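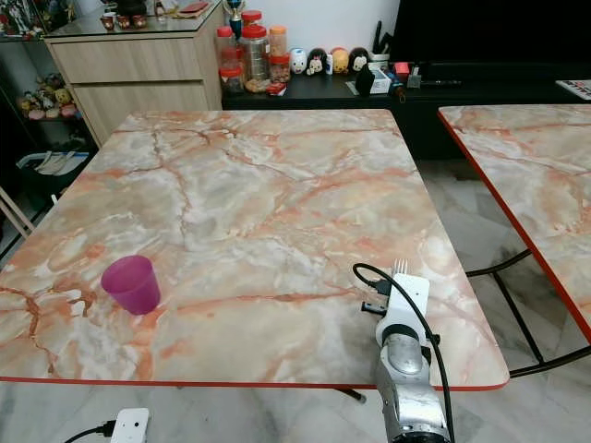
Part 2: Putting your table in its spot and looking after the top

Okay, legs are on, so now comes the fun bit! I've set up two of these Mevora tables in my own living room, and this is the order that works for me.

1. Get a helper and lift the table into place. Please don't drag it (I scratched a floor tile that way and I'm still mad at myself).

2. Leave enough room to walk between the table and your TV cabinet. I like 700 mm, but 500 mm is fine in a small room.

3. Press down on each corner. If it rocks, turn the foot on the short leg until it stops.

4. Run your thumb along the colored edge band. Any spot that lifts gets a firm press, then leave it alone overnight.

5. Wipe the top with a damp cloth and a drop of dish soap, then buff it dry. The glossy marble pattern shows every smear, so do the buffing!

Note: if you're putting a second table next to the first, leave a gap so the edge bands don't rub. Burgi Kofler pushed hers tight together and had to order new trim.

Caution: no hot pans straight on the top. Plastic cups and cold drinks are fine.

Caution: keep power strips and cords away from the feet, and check again every time you move the table.

Spare feet come in bags of 3. Ask for Ayanda Ndlovu at the Zerkstead store.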